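Search this site
Type and hit enter

Filed under: Days Out, Food & Farms

A Morning at the Gastbridge Creamery Open Day

August 2023

I'd been looking forward to the Gastbridge open day all summer, and wow, it did not let me down! Huiling Lu and I drove over early with an empty trunk and very big plans for cheese.

The tour starts in the milk room, where Hendrik Baloyi (he runs the make, and he has the forearms to prove it) explained how 2,000 liters go through the vat on a busy day. We got to lean over the rail while the curd was being cut, and the smell is lovely – sweet and grassy, a bit like warm custard. After that it's hairnets on and down into the aging cellar. I could have stayed there for hours. The wheels of Sterby, their washed-rind one, sit on long spruce boards and get turned by hand, and Hendrik let Huiling turn one. She was thrilled.

Tasting was out in the yard. The four-month Sterby is mild and buttery, but the older one has that crunch to it and a finish like toasted nuts. I bought far too much of both, plus a tub of whey butter that Yutong Tang at the shop counter talked me into in under a minute.

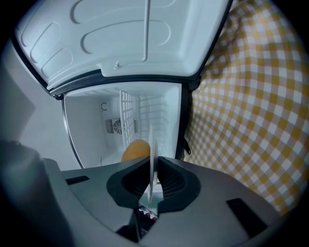 Little white fridge, door open, checkered cloth beside it.

If you're going next year, bring something cold for the ride home, and get there before the first tour fills up. Parking is in the field behind the church and it's a bumpy one – wear real shoes. Lunch was potato soup and rye bread, and there was still plenty left at two. The goat barn is open too, and almost everyone skips it, so you get the kids all to yourself!

1,479 views
4 comments
Share this post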